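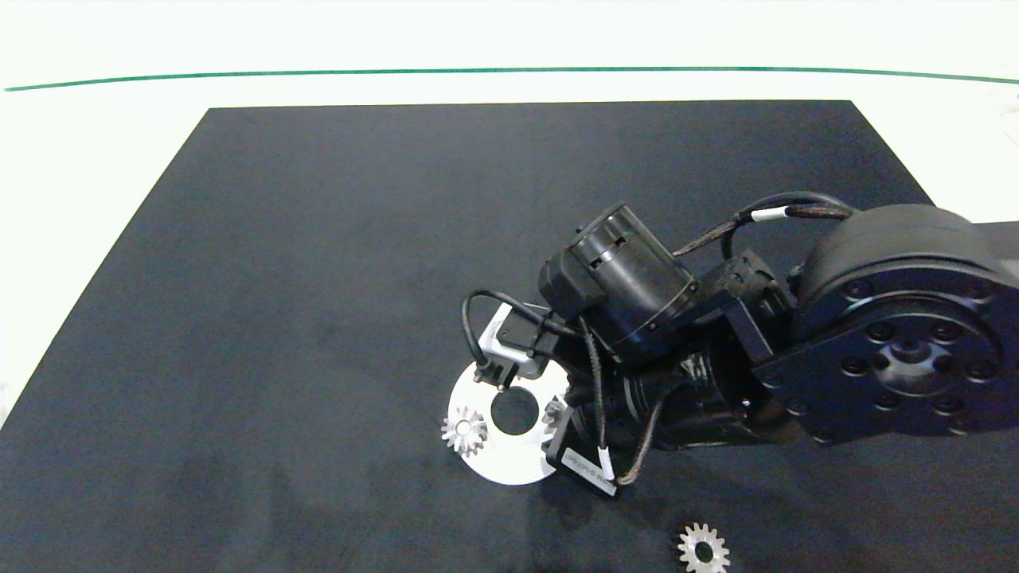
Katmont Gears and Plate

Read me first
Last updated November 3, 2025

Hello, and thanks for downloading! I put this set together at my bench in Ellholm, and it's all small metal gears on a flat white plate, with a dark mat underneath. If you came looking for big greasy gearbox parts, you want my other set, Turkum, which has its own page and a much longer list of grumbles.

What you get

There are 291 pictures, split over 25 folders. Each folder is one sitting, so the layout stays much the same within it and then changes in the next. The plate is a plain round disc with a hole in the middle, and the gears sit on it in whatever arrangement I was after that day (two of them, side by side, is my favourite, and you'll see a lot of it).

There's a text file in every folder with my notes. Some are tidy. Some say things like "moved left one, tea" and I've left them in, sorry.

The mat and the plate

I went through several backgrounds before settling on the charcoal mat. Silver gears straight on a white tabletop are hard work for the eyes, and the bright bits of the teeth just melt away. The mat doesn't throw much light back, the plate gives you a clean pale patch in the middle of it, and the gears show up nicely against that. I do wish I'd picked a plate without a hole, mind you. If a gear lands half over it you get dark showing through behind the teeth, and that has fooled my own cropping script more than once!

Folders 1 to 14 are mostly gears on the plate. The later ones have plenty of dark grey background in view and far less to look at, so skip those if it's only teeth you're after.

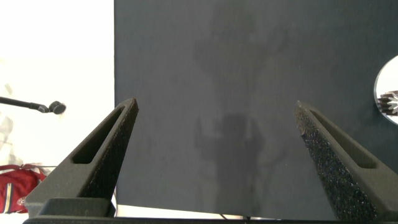 Things to watch out for

Shadows are soft and they wander about. I never fixed the lighting properly, so please don't compare greys between folders and expect them to match.

The sizes aren't in the notes. I meant to measure the lot in October and then didn't, and I'd sooner leave the column blank than guess. If you need real dimensions, Kırmızıgül has them for a similar bunch of gears, though on a different plate.

Folders 7 and 8 were swapped in the first upload. If your notes don't seem to match the pictures, you've got the old copy, so grab it again.

Using it

Do what you like with it, for work or for fun. A mention of Katmont would be lovely. If you crop or relabel anything, keep the folder numbers as they are, otherwise I can't help when you write to me about a wonky one.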